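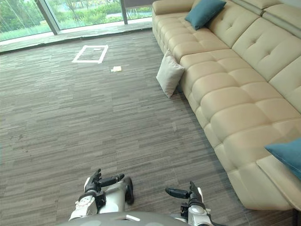 Svenja Stüber wrote to me in November that throw cushions are a tax on sitting down. You move them to sit, you move them back when you leave, and in between they end up on the carpet.

I don't agree, though I see her point. A big pale sectional needs some colour, and two teal cushions do the job for far less than a rug. Mine were $57 each. The sofa was a good deal more than that, and I'd still call the cushions the better buy.

Where Svenja is right is the number. Two is enough for a long sofa - one near each end, and the middle left for people. A third always finishes up on the floor, leaning on the front of the seat, and at our place it stays there until someone vacuums. I'd give that one to the spare room.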